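I've been teaching a machine to do my job since May, and I want to say a few things about it before somebody from the front office says them for me.

I work in the returns kitchen at Pada. We're the place your office lunch containers go when you're done with them – they come back, we open them, check them, wash them, match lids to bottoms, and out they go again. I did that for a long time at a steel sink with a radio going. Now I spend half of every shift at a white table, doing the same motions with a gripper in each hand so that a system from a company called Brusten can learn how it's done. Lift the lid. Set it down. Put the box in the basket. Take it out again. We do 112 of those on a good morning, and yes, my forearms know it.
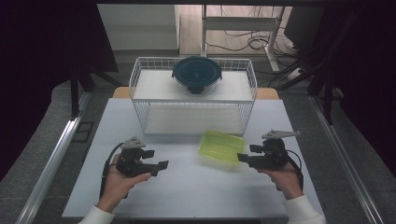

Lợi Lại thinks I should have said no. Her view is that once you show the thing how your hands work, you've given away the only part of the job that was yours, and that no amount of extra pay on the Monday check makes up for it. She told me she'd sooner wash boxes until her back gave out than do one hour at that table.

I get it, I really do. I lay awake over it the week they asked for names. But I keep coming back to the fact that the thing was going to be taught by someone. If it wasn't us it would've been some folks across the state who have never had to deal with a lid that's been through the dishwasher one time too many. At least this way the people who know the work are in the room, and they're getting paid for what they know. (Two dollars an hour on top, for the record. I'd argue it should be more, and I have argued it, loudly, in the break room and in the meeting.)

What changed for me first wasn't the money or the fear, it was how slowly I had to go. When you've done something for years you stop knowing how you do it. Then you pick up a gripper and all your shortcuts are gone, and you find out you were using a thumb for this and the side of your hand for that, and a little twist at the end you never noticed. Hollis Haverford has been here longer than me and she got so mad the first day she walked out to the parking lot. By the end of the month she was the one showing the Brusten people where they'd set the task up wrong. They had us closing every lid from the front, which no one on our line has ever done!

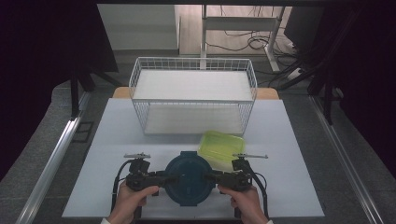 So they changed it. That was a big deal in our shop, bigger than it probably sounds. I can't remember another time that someone with a laptop asked how we did a thing and then went and rewrote their plan by the afternoon. It made me like the job more for a while, and it also made me wonder why it took a robot for anyone to ask. We'd been saying for ages that the sinks were too low. We'd been saying the big crates should come in on the near side. Those got written down by people with clipboards and that was the last we heard.

The part I don't like is the quiet. On the wash line you talk all day. At the table you don't, you concentrate, and you're on your own with your two hands busy. Yoga Latuheru used to tell these endless stories about his cousins and now he does his stretch and goes home. I miss the stories. No one put that in the cost sheet, and I don't know what column it would go in, but if you run a place like ours and you're thinking of bringing something like this in, think about who's going to be standing alone and for how long.

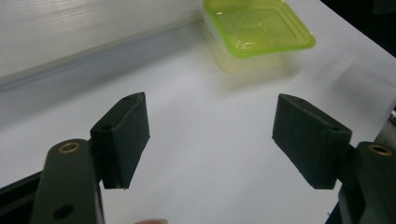
The other thing I'd want in writing is what happens to the pay grade. Right now we're all still "wash and sort," same title as ever, even though half of us are basically trainers. Handling a square box with a snap-on lid sounds like nothing until you have to do it with two dark pads where your fingers used to be, and getting good at that is a skill. I want it called one. Hartono, where my brother-in-law works, went through this with their packing line and made a new grade for it, with a step up after 200 hours. We asked for the same thing. So far we've been told it's under review, and I've worked long enough to know how long a review can last.

I'm not against the machine. If it takes the greasy crates at five in the morning it can have them with my blessing. I just want us to still be there at seven, with a title that fits and the radio back on. Our next meeting with management is on Monday, and Ludmila Zeman and I are bringing the grade sheet again.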